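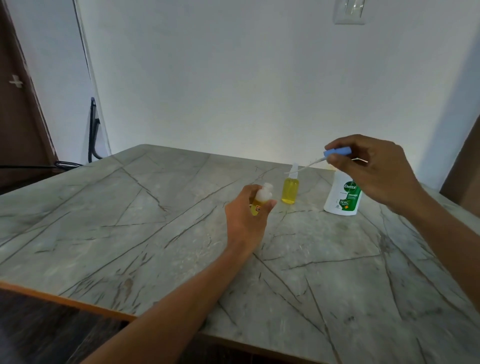
27 Jun 2021

Cleaner trials, still on the Elesham batch. Cirilo Ventura wants a yes or no on the concentrate before we order more and I don't have one. The seller's sheet says it "restores gloss to sealed and unsealed surfaces," and any sentence with both of those in it makes me want to sit down. Sealed and unsealed surfaces don't want the same thing. Anyway, I have been going at it the slow way. Yellow liquid in a clear spray bottle looks like it must be doing something, and I think that is half of why people like these products. Put the same stuff up without the dye and I'd bet the reviews drop. So the first question for me is whether the color earns its keep or leaves anything behind, and the second is whether it beats plain dish soap.

What I did so far:

Cut test pieces from the Timwood offcuts, the ones left from the counter job. Sanded, two coats of the wipe-on finish, left to cure. One set left bare. Marked the backs in pencil, not marker, after what happened with the marker bleeding through last time. Each piece got the same dirt, meaning a smear of cooking oil and a pinch of sweepings from under the band saw. It isn't kitchen dirt but it is consistent, and consistent is what I care about.

Mixed the concentrate at the strength on the sheet. Also a half strength batch. Also dish soap in warm water. Also just warm water, which Cirilo thinks is a waste of a piece. I think it's the only one that matters. If warm water and a rag get you most of the way there, everything else has to be judged on what it adds.

Wiped each with the same number of passes, turned the rag, wiped again dry. Left them overnight.

Results, such as they are:

On the finished pieces I can't tell full strength from half. I shuffled them face up and tried to sort them and did no better than guessing. Cirilo tried and was very sure of himself and got most of them wrong. He says the light was bad. The light was the same light he uses to sign off on finishes.

Dish soap left a slight drag when I ran a finger across it. A second rinse took care of that. The concentrate had no drag, but it did have a slickness I don't trust. If it's leaving something on the surface then "restores gloss" could just mean "adds a layer," and I want to know what happens when someone has to recoat over that layer. The sheet has nothing on recoating. I wrote and asked and got back the same sheet.

Warm water did worse than the others on the oil, no surprise, but better than I'd have said beforehand.

Bare pieces: the full strength batch left a yellow cast on the maple. Faint. I held it next to a clean offcut by the window and it's there. Half strength, maybe, I go back and forth. Nothing on the oak that I can see, but oak would hide it. This is the one result I'd stand behind today, and it goes straight against the "unsealed" half of the claim.

Things wrong with this test, before someone else lists them for me:

Not enough pieces. One oak board, one maple board, so any oddness in the board is in every piece.

I knew which was which while wiping. I may well have leaned harder on the ones I wanted to win. Next round someone else fills the bottles and keeps the key.

One night is nothing. The Cloutier counter went gummy over a whole summer, and it looked perfect the first week. I keep coming back to that. Everyone signed off on it the first week, me included.

On cost. The case price is 688, and the soap that does nearly the same job on a sealed top would run us 9 for a jug that lasts until we lose it. Cirilo's point is that customers like being handed a bottle with instructions at delivery, and the Endance people do it and get fewer calls. Do they? He has that from their salesman. I'd like to hear it from whoever answers their phone.

Also their "257 wipes without dulling" figure. What was wiped, with what, and who stopped at 257? It's an odd place to stop unless it dulled at 258.

To do:

Recoat over three pieces cleaned with full strength, scrape test once cured.
Fresh maple from a different board.
Blind bottles, Cirilo to fill, labels on the bottom.
Leave one set on the south sill until September and don't touch it - that includes dusting.
Try a batch with the rinse step written out for the soap, because I skipped it the first time and so would a customer.

Told Cirilo no order yet. He said the discount runs out at the end of the month. It ran out at the end of last month too.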